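From: Roxana Avram
To: Wodovham Allotments and Gardens list
Subject: Re: [wodovham-gardens] Broad beans, blackfly and the May swap

Hello everyone, and hello Remo in particular,

Remo Ortner wrote:
> My broad beans on plot 14 are covered in blackfly already, and it's
> only May. I've tried washing-up liquid in water and all I did was
> make the bench slippery. Do I pull them up and start again, or is
> there hope? Also, is the plant swap still on for Wednesday, and do
> we need to label things? Last year I took home what I thought was
> a courgette and it was a very large pumpkin.

There is hope, so please don't pull them up! I lost half a row in my second year here by being too quick with the fork, and I still think about those plants. What I do now is pinch out the tips as soon as the first pods are showing at the bottom, taking off the top three inches or so with as many of the little beasts as come with them. Put the tips in a bucket with a lid and take them well away from the bed. (If yours are clean enough, steam the tips and have them with butter. They taste like spinach that has been near a pea.)

After that I go along the stems with finger and thumb, which is horrible for the first minute and then oddly soothing, and finish with the hose on a gentle setting. Do it in the morning so the leaves can dry off. Then leave them be for a week and look for ladybirds. The young ones look like tiny grey crocodiles with orange spots, and Severin squashed a good many of them last summer thinking they were the enemy, so do look twice.

For next year, sow in November if you possibly can. Orlando's autumn row is always tough and nearly finished by the time the blackfly arrive, and he does nothing to it except tie it up with string.

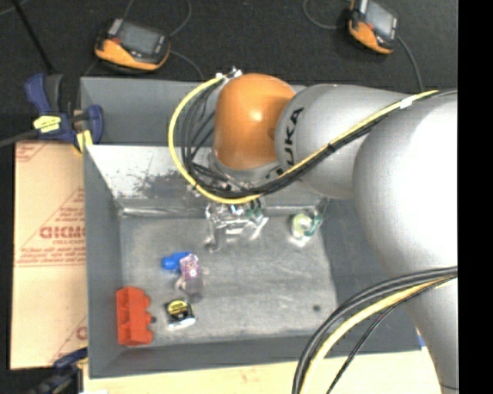

KUKA arm over the grey bin.

Now, the swap. Yes, it is still on, Wednesday from six o'clock, by the water tanks as usual, and if it rains we shall squeeze into the shed and be friendly about it. I would love everyone to label what they bring. A lolly stick and a pencil will do, and pencil lasts much better than felt tip once it has been watered a few times. If you don't know the variety, just write the kind of plant and whether it climbs. I have 51 leeks in a seed tray that need homes, and I can't possibly fit more than a dozen in, so please come with a bit of damp newspaper to wrap them in. There are tomatoes too, but they have been indoors all their lives and will want hardening off for another week before you plant them out.

Roswitha Pichler has asked me to say that she is after a piece of rhubarb crown. I know it's the wrong time of year to be splitting it, and so does she, but if you have one you would part with in the autumn, put her name on it now.

Remo, I'm sorry about the pumpkin. I'm fairly sure it was one of mine. Come and find me on the night and I'll let you have first pick of the real courgettes, and do bring a sprig of the beans in a bag if you'd like me to have a look.

Warmest wishes to all,
Roxana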